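Why I closed the Irkgate newsletter

February, by Farzad Jalali
Filed under: Community, Small Nonprofits

I wrote the Irkgate newsletter for six years. It started as one sheet of paper for the food pantry on Bellamy Street, which needed drivers. By the second winter I was printing 500 copies and people were calling me at home with names of neighbors I should talk to.

Printing and postage came to $3,000 last year. Donations covered $900 and I paid the rest. I asked two groups in Voltow if they wanted to take it over. One said no and the other is still thinking.

The back issues are at the library in boxes, filed by year. The pantry still needs drivers, mostly mornings.
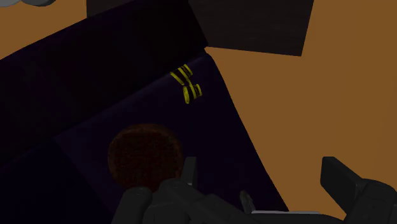 1 min read

2 comments

Marlene: You wrote up my sister's reading program in Zustthorpe and she got four new tutors from it. Thank you for that.

dsk_82: Are the first-year issues at the library too? I'm missing the spring one.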